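Teaching by hand, one ball at a time

12/3/19

I thought I'd be good at this. I play a fair bit of table tennis, I can thread a needle, and all the people at Rarnetmont wanted me to do was put a ball in a basket. With a robot, mind you! You steer, the arm follows, and every go gets recorded so the learning system has something to copy.

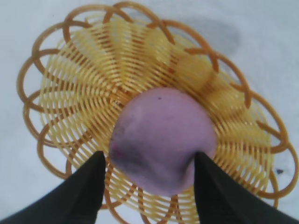 Ball, basket and two black fingers, from close up.

My first 5 goes went in the bin (the digital one). Too jerky, I was told, and a system fed on jerky examples turns out jerky too. So I slowed right down, tongue between my teeth, and started to enjoy myself. 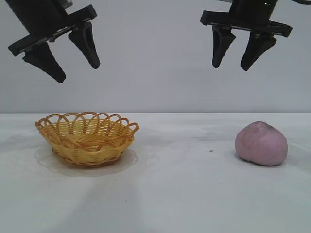 A full set is 32 goes, and the start has to vary each time, so you nudge things along a bit and begin again. Do it all from one spot and the robot learns that spot and precious little else. The Tumberg site began its own sets in February and swears by shorter shifts.

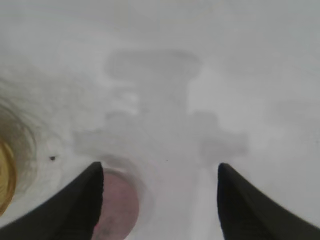

Cantero, who wrote in after my last column, reckons I'm too kind about all this: 25 clean goes are worth less than a few clumsy ones with a good recovery in them, and we should stop binning the wobbles.

I put that to the team over tea and got a proper argument going. They do keep some wobbles now, in a separate folder called Drusoleck (don't ask me). 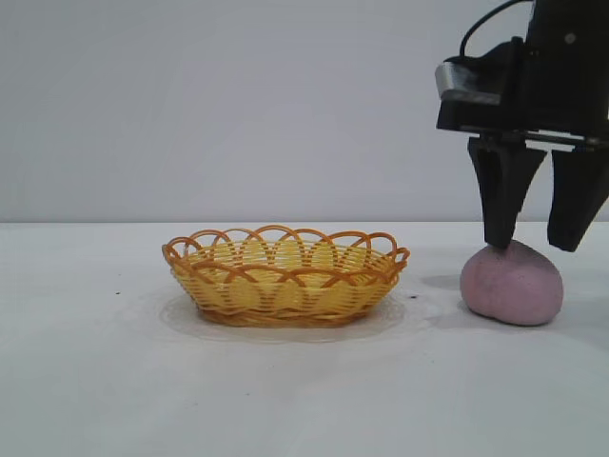 By the end of the afternoon my shoulders ached and I'd had 2 more goes thrown out, both for dawdling. I've asked if I can come back and try the left arm.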